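# Simulated gripper cell won't plan a grasp on a roll with a loose end

**Sabina Hájek**
Posted 2024-08-17 in Cells and Grippers

Hello everyone! I've spent most of this summer building a simulated copy of our little tidying cell (we call it Kongkaew, after the street the workshop is on) and I'm having a wonderful time with it. One arm, one two-sided gripper, a camera on the wrist and a table with a handful of household odds and ends. The planner is Planstead, all default settings apart from the clearance, which I put at 2 mm.

Most objects behave beautifully. The arm comes down, the fingers close, up it goes, and I still grin every time. The roll is the one I can't get past. The planner throws out every single grasp as "in collision at target", whichever side I approach from. I've tried moving the start pose, slowing the approach and opening the gripper wider, with no change at all.

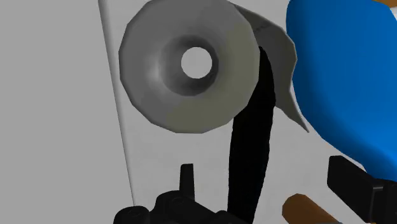 My first suspect was the collision model, and I'd love to know whether I'm on the right track. I let the import tool make it for me, using the setting that wraps the whole object in one closed shape. The visual mesh is fairly coarse, so you get flat segments round the rim, but it does have the hole through the middle and the thin sheet hanging off on the right and ending in a point. I haven't found out how to view the collision shape on its own. Could the wrap be swallowing the gap between the roll and that sheet?

Second thing, and maybe it's unrelated: should I be moving the wrist camera so that less of the gripper is in view? The black parts along the bottom get quite a bit of space, and I don't know if that's normal.

Any pointers very welcome. I'm happy to rebuild things from scratch, I enjoy that bit.

---

**Nipon Chareonsuk**

Set clearance to zero and try again. Worked on mine.

---

**Chaiwat Srisuk**

What a nice problem to have! You're very close, and yes, I'd put my money on the wrap.

A single closed wrap is like stretching cling film over the whole object. It bridges every hollow. On a ball or a box you'd never notice. On a roll with a flap hanging off it, the film goes from the rim of the roll straight across to the outermost bit of the flap, and everything in between counts as solid. The hole gets filled as well. So a finger heading for the rim on the flap side is "inside" the object long before it would touch anything, and a finger going into the middle has no chance.

That doesn't fully explain why the far side fails too. My guess there is that both fingers are checked together, so if one of them lands in the filled-in part the whole grasp is thrown away. Look at the planner's log with contact names switched on and you'll see which finger it blames.

What I would do:

1. Turn on the collision view. In Planstead it's under the display menu, third or fourth entry down, and it draws the shapes in outline over the normal ones.
2. Split the roll and the loose sheet into separate meshes before importing.
3. Build the roll's collision shape from 16 wedges in a ring with the centre left open. It takes ten minutes the first time and after that you can reuse it for anything with a hole.
4. Give the sheet its own thin shape, or a few thin shapes following the bend. Then decide whether the planner may touch it. I allow contact with paper and soft things and forbid it with everything else.
5. Put the clearance back to 2 mm if you changed it. Setting it to zero can hide the fault for one object and then you get fingers scraping through the neighbours. You've got other things close by on that table, the blue one especially, so I'd keep it.

When I did the ring on my own cell I ran 2000 sampled grasps before and after. Before, none survived. After, I had more than I knew what to do with, and most of them were sensible ones across the rim. Such a good feeling!

On the camera: leave it alone for now. Seeing the fingers is useful, especially when you're checking that the pads are where the model thinks they are. I'd only move it if they were covering the thing you want to pick up, and your roll is well clear of them. If you do shift it later, redo the camera offset straight afterwards - I forgot once and lost an evening to it.

---

**Sabina Hájek**

Chaiwat, thank you! Collision view is on, and there's a great fat lump covering the flap and the hole. The log blames the right finger every time. I tried zero clearance too, Nipon, and it made no difference here, but thanks for the idea. Off to cut up some wedges. Does the ring need to be one body with many shapes, or can each wedge be its own body?

---

**Chaiwat Srisuk**

One body, many shapes. Separate bodies will push each other apart when the simulation starts.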